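Dye notebook, 6/24/24

Walnut again, and I have a good deal more to say about it than I expected to when I lit the burner this morning.

Started with the hulls from the Clullska trees, which have been sitting in the blue bucket under their own juice since April and now smell like the bottom of a pond. Strained them twice through the old curtain and got a liquor so dark that I couldn't see the spoon in it. I weighed out 277 g of the Ritudano wool (the plain two-ply, washed last week and left unmordanted, as walnut doesn't ask for it) and put it into the pot wetted through and barely warm. I do wish I had wetted it overnight. An hour is what the book says, but this wool is greasy in places even after two washes, and the skeins that went in at the centre of the bundle always come out a bit pale at the ties.

Brought it up to 70 degrees on the Wisitz hotplate, very slowly, and held it there for the rest of the morning. The hotplate is still reading higher than the glass thermometer, so please go by the thermometer, everyone, and leave the dial for decoration until we've had it looked at. I went and had my tea at one point and came back to find it had crept up a little, but the wool didn't seem to mind and nothing has felted, thank goodness.

Now the colour! Last time, with the tap water, I got that flat, tired brown that looked like parcel paper. This time I used rainwater from the butt, and the first skein up on the stick was a proper warm brown with red in it, like a conker that has been in a pocket for a week. I was so pleased that I pulled them all out far too early and had to put them back again. I'm fairly sure the water is what made the difference, though I also had older hulls and a bigger pot this time, so I can't swear to it. It wants doing again with the two waters side by side and everything else kept the same. I've put by a jar of the strained liquor for exactly that – it is on the low shelf, labelled, please don't tip it out thinking it's coffee.

Second bath, same liquor, with 205 g of the Iglesias wool. That came out more of a biscuit colour, softer and greyer, and I think it will sit very nicely next to the first lot in a stripe. I tried one small skein with a pinch of iron at the end. Too much of a pinch, as usual, and it went nearly black and feels harsh between the fingers. Keeping it for the sample card all the same, as a warning.

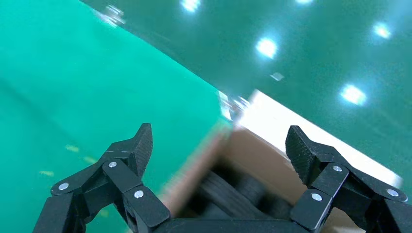 Fig. 1. Ridged black jaws, silver screw heads on either side.

Rinsing took for ever. Four changes of water and the fifth still came away the colour of weak tea, so I've left everything soaking in the big sink with a drop of vinegar. I'll rinse once more before hanging it up. Do keep it out of the sun, whoever gets to it first. The cellar line is best, with newspaper down, and turn the skeins now and then so the ends don't dry darker than the rest.

Yarn order for the autumn blankets stands at 1042 g in the brown, which means at least three more pots this size, and I doubt the hulls will stretch to it. I could ask at Clullska whether they still have last year's sacks in the barn. Dried hulls give a duller shade in my experience but they're perfectly good for the darker stripes.

To do: more vinegar, new muslin (the curtain has a hole in it now), tie labels that don't run, and wet out the next lot the night before.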